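# Looking after the two-gripper rig

I said in September that I would write down how I keep the Cesteck set running, mostly so I can find it again myself. It is a pair of hand-held grippers, a harness, a small monitor and a bundle of thin cables. I do the upkeep for it at the Nudoslow room, and the same routine worked when we had it over at Khondokar, with one change that I'll get to.

Start with the finger pads. They are the part that wears and the part people forget. I wipe them with a barely damp cloth, let them dry, and then look at the inside faces under a desk lamp. Skin oil makes them shine before it makes them slip, so if they shine they get wiped again. No alcohol. I used it for a month on an older set and the surface went chalky.

After that comes the closing check. Squeeze the fingers slowly until the tips touch, then let them open on their own. They should meet at the tips first and then along the pads. If one side arrives early, the screw at the base of that finger has backed out. I give it a quarter turn and try again. I do 16 slow squeezes on each hand before I trust it, and if the feel changes anywhere in that run I open it up and look for grit.

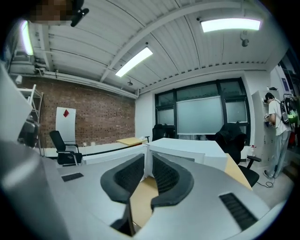
Grit is the usual answer. The mechanism doesn't need much oil, and too much of it will hold every crumb and hair in the building. One drop on the pivot, work it in, wipe off what comes out. I did this every two weeks for a while and it was more than it needed. Now I do it when the squeeze test tells me to.

The vents on the housing get a soft brush, dry. I used to use canned air, but it only pushed the dust further in. Hold the gripper with the fingers pointing at the floor while you brush.

Next is the calibration run. I don't like doing it and I have tried skipping it, and both times I lost an afternoon. With the Zotier script it goes like this:

1. Plug in both grippers and wait for the monitor to settle.
2. Open and close the left one fully, then the right one. Always in that order, because the script assumes it.
3. Hold both still for 13 seconds.
4. Read the two gap values. Fully open should read 100 and fully closed should read 0. I accept 2 either way.

If a value is off by more than that, don't run it again and hope. Check the screws, check the plug, and then run it. A loose plug gives you a number that drifts while your hand is still, and a loose screw gives you a number that is steady and wrong. Once you have seen both you can tell them apart in a few seconds.

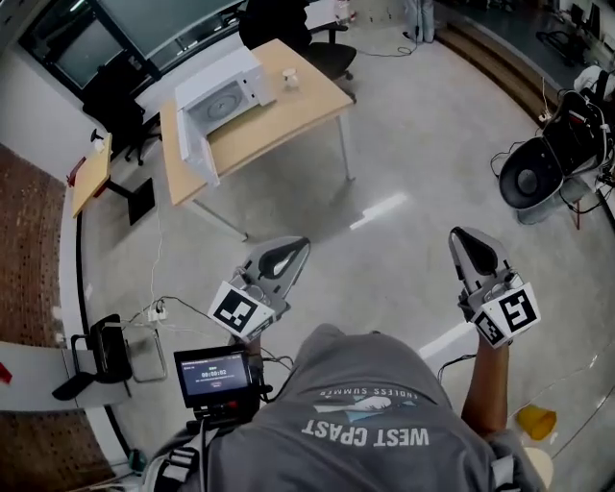 Markers are what we had to change at Khondokar. The lighting there was harsher and the tracking kept dropping out, and I blamed the software for most of a day before I looked at the marker faces. The printed squares had picked up a gloss from being handled. Each gripper carries its white block on the side, close to where your hand goes, so it gets touched all day whether you mean to or not. I reprinted the squares on matte paper, and I now wipe the blocks every time I wipe the pads. Overhead lights that leave long white streaks on a polished floor, as ours do, will put glare on a shiny marker too.

Cables come last. They trail back from the grippers toward the person wearing the harness, and the weak point is the first bend after the plug. I tape a loose loop there so that a tug lands on the tape and leaves the connector alone. Straps go on before the cables do – I have done it the other way and ended up with a cable under a buckle. Have the operator reach all the way forward and then straight down before taping anything. If a cable goes tight in either position, there isn't enough slack.

When the rig comes off, the grippers go back in the case with the fingers slightly open. Left closed, the pads take a flat spot over a long break and the zero reading moves. Mine did over the summer, and I had to swap the pads on the right hand.

I still haven't found a good way to label the cables. Paper tags fall off, and the heat-shrink ones I ordered are too wide. For now there is a dab of nail polish on each left-hand plug.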